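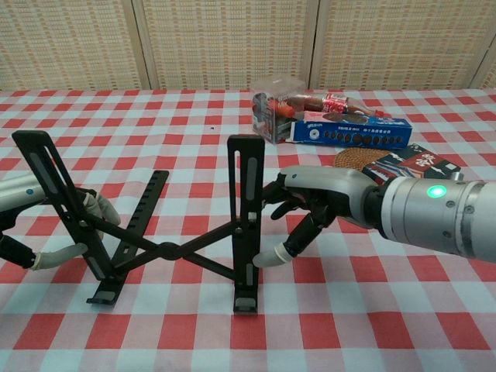

Folding laptop stands: your questions

We get the same few questions about folding stands every week, so they are gathered on this page. Most of the answers apply to any metal stand of the crossed-arm type, whoever made it. Where something only applies to our own Wilora stand, it says so.

How do I open it the first time?

Put the folded stand on a table with the feet towards you. Hold one upright in each hand, low down, and pull them apart. The arms are stiff when new. Keep your fingers away from the centre pivot and the slotted bar, as both can pinch. When the uprights are as far apart as you want them, let the bar settle into the nearest notch and press down gently to check that it has caught.

One side leans more than the other. Is it faulty?

Usually not. The two uprights move separately for part of their travel, and it is common for one to be nearly straight while the other is still tilted. Close the stand fully and open it again, moving both sides at the same speed. If it still sits unevenly on a flat surface with nothing on it, send us a photo and your order number.

Can I use it on a tablecloth?

Yes, but a cloth can slide and take the stand with it. A cotton cloth on a heavy table is normally fine. Wipe-clean cloths are more slippery, and we would put a rubber mat under the feet or fold the cloth back. Check too that none of the feet is resting on a hem or a crease. A small ridge is enough to make the laptop rock when you type.

What are the lips on the feet for?

They stop the laptop sliding forward. The front edge of the laptop should sit behind both lips. If your laptop has rounded edges and rides up over them, use a lower setting.

Which size of laptop will it take?

The Wilora holds anything up to 4 kg. Width matters less than people expect, as the uprights can be set closer or wider. A very small laptop may block its own side sockets, so look at where the charger goes in before you settle on a position.

Will it scratch my laptop?

The Wilora comes with soft strips already fitted where the laptop rests. If you have another make with bare metal edges, thin felt pads from a hardware shop do the job. Replace them when they go flat.

How high should I set it?

The top of the screen should be level with your eyes or a little below. At that height the keyboard is too steep for long typing, so you will want a separate keyboard and mouse. For short jobs at the kitchen table, the lowest notch is comfortable for most people without one.

The pivot has become loose. Can I tighten it?

On the Wilora, yes. There is a small hex key in the pouch. Turn it a quarter turn at a time and try the stand after each one. Too tight and the arms will bind. On stands with a riveted pivot there is nothing to adjust - please don't hit the rivet with a hammer, which has ruined several that were sent to us.

How do I clean it?

A damp cloth and a drop of washing-up liquid. Dry the slots with a cotton bud. No oil on the pivot, as it collects dust and marks tablecloths.

Does it fold flat enough for a bag?

It folds to 32 mm thick. Lift the bar out of its notch first, then bring the uprights together. If it stops halfway the bar has not cleared, and pushing harder will bend it.

Do you sell spare parts?

We keep strips, hex keys and pouches for the Wilora. Feet are sold in pairs under part number 783. Parts for the older Zornau stand ran out in January and we don't expect more, although the Wilora strips can be cut down to fit.

Can I return it?

Unused stands can come back to the Grarkcombe shop or by post. Please include the pouch and key.

Page last checked 12/08/2023

This website uses cookies to remember your basket and count visits. Accept all | Manage settings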